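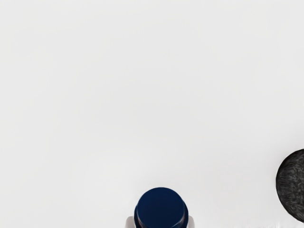
3.2 Simulated cell and wrist camera setup

The simulated cell follows the layout of the physical Soylu cell, which has one arm, a parallel gripper and a flat white table. All scenes are rendered in Dratari at the same camera pose as the real wrist camera. The pose is stored as an offset from the tool flange and is read from one file by both systems, so a change made after service on the real arm reaches the simulator at the next start.

Figure 3. Rendered wrist view at the start of an episode. A dark navy, cap-like object is at the bottom center, with a pale gray shape on each side of it. A dark, rough-textured round object is at the right edge, and the rest of the view is plain table.

The camera is mounted close to the flange, and much of each image is table surface. We kept this mounting despite the low use of the image area. Moving the camera back gave a wider view but brought the cable loop too near the second joint, and in early trials the connector worked loose. The bracket now in use was drawn by Chiharu Kamata and is held by two screws with thread lock.

Table brightness was the hardest setting to match. The first renders used a single flat white, and the policy trained on them reacted to faint gray patches on the real table as if they were objects. We added soft, low-contrast shading to the table texture and drew a new variant for every episode from a set of 100. Shadows were left on near objects only — longer ones made no difference to grasping and slowed rendering.

Calibration is checked at the start of each working session. The arm moves through 16 fixed poses over a printed target, and the mean error is compared with the value stored at the last full calibration. If the difference is above the limit, the operator tightens the bracket and runs the check again. A second failure leads to a full calibration, which takes around 6 minutes. Between October and the end of the study this was needed twice, both times after the gripper pads had been changed.

Gripper pads were replaced every 1000 grasps. The pad thickness in the simulator is fixed at the value for a new pad. We did not model wear, and the Pakden test set in Section 4 was recorded with fresh pads throughout.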